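Oksana Sirko
Thread zum Maiskochen, weil die Frage seit Freitag dreimal kam: Topfgröße, Wassermenge, Salz, Deckel. Ich schreibe auf, was ich mache. 1/11

Ausgangspunkt ist die Topfgröße. Ein ganzer Kolben muss liegend hineinpassen, sonst ragt die Spitze heraus und gart im Dampf statt im Wasser. Im Zweifel vor dem Kochen trocken probieren. 2/11

Wer nur einen kleinen Topf hat: Kolben quer halbieren. Schweres Messer ansetzen, mit dem Handballen auf den Rücken drücken, nicht sägen. Die Schnittfläche verliert beim Kochen etwas Stärke, das Wasser wird trüb. Geschmacklich für mich kein Unterschied. 3/11

Wasser: so viel, dass der Kolben schwimmt. Zuerst ohne Mais zum Kochen bringen, Deckel drauf. Ohne Deckel dauert das bei mir auf der kleinen Platte deutlich länger. Glas hat den Vorteil, dass man den Siedepunkt sieht und nicht dauernd anheben muss. 4/11

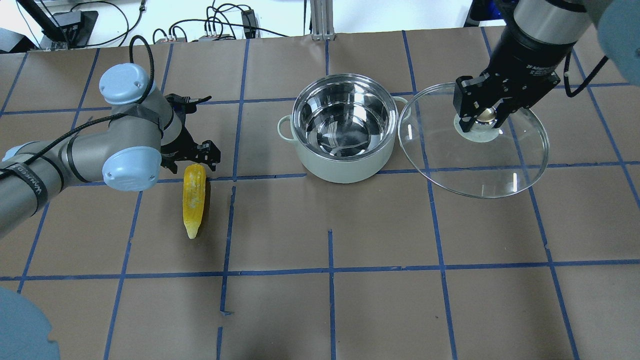
Maiskolben, mintgrüner Topf, runder Glasdeckel. Topf innen Edelstahl.

Zum Salz. Ajith Iyengar schwört auf gesalzenes Wasser, ich salze am Tisch. Beides geprüft, gleiche Charge, gleiche Kochzeit. Im Kern des Kolbens kam vom Salz nichts an, an der Oberfläche wenig. Zucker im Wasser habe ich einmal probiert und gelassen. 5/11

Kochzeit: frischer Zuckermais sechs Minuten ab dem Moment, in dem das Wasser wieder kocht. Vorgegarte Ware aus der Folie braucht drei, die wird nur erwärmt. Länger macht die Körner nicht weicher, die Haut wird zäher. 6/11

Gewogen habe ich auch. Kolben ohne Blätter 272 g, abgeschnittene Körner 179 g. Für Salat rechne ich deshalb einen Kolben pro Person, für Suppe reicht die Hälfte. 7/11

Körner abschneiden: Kolben senkrecht in eine flache Schale stellen, dickes Ende nach unten, Messer dicht am Strunk führen. Zu tief geschnitten hat man die harten Hülsen mit drin. Den Strunk koche ich in der Brühe mit aus, gut 20 Minuten. 8/11

Butter: etwa 100 g auf acht Kolben. Weich, nicht flüssig, sonst läuft sie in den Teller. Ausgekühlte Kolben nehmen sie schlecht an. 9/11

Nachtrag zu Glasdeckeln, Frage von Shuk-fan Kuo: nicht heiß unter kaltes Wasser halten. Kondenswasser beim Abnehmen nach hinten in den Topf ablaufen lassen, dann bleibt der Herd trocken. Kalkränder gehen mit Essig weg. 10/11

Im Mai gibt es hier nur Importware, die Kolben sind dann oft schon ein paar Tage alt. Die Garzeit lasse ich trotzdem bei sechs Minuten. Grillen kommt in einem eigenen Thread, dafür fehlen mir noch zwei Durchgänge. 11/11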